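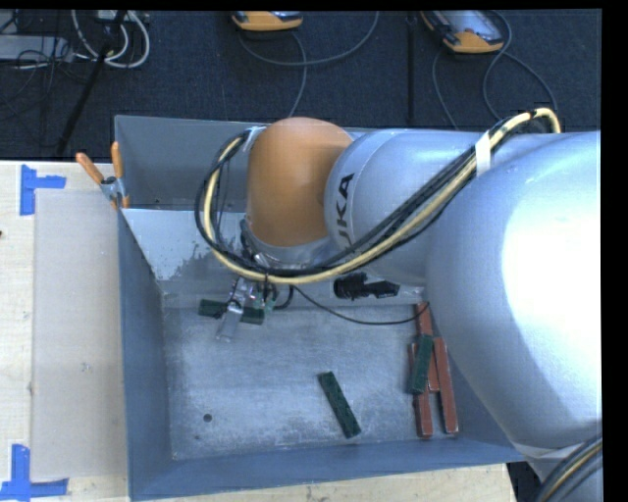 Rhiannon Gwynne
Member, Lurnport Workshop Help

Jul 1, 2023

I have a gray metal bin with tall walls that lives on my light wood tabletop. It leaves marks when it gets dragged. What do you put under yours?

Eduardo Simões
Regular

Felt pads, 4 of them, one per corner. Mine have lasted more than 20 months. Wipe the wood first and let it dry.

Mesine
New member

old towel. or just lift it

Rhiannon Gwynne

Felt it is. Picking some up Monday.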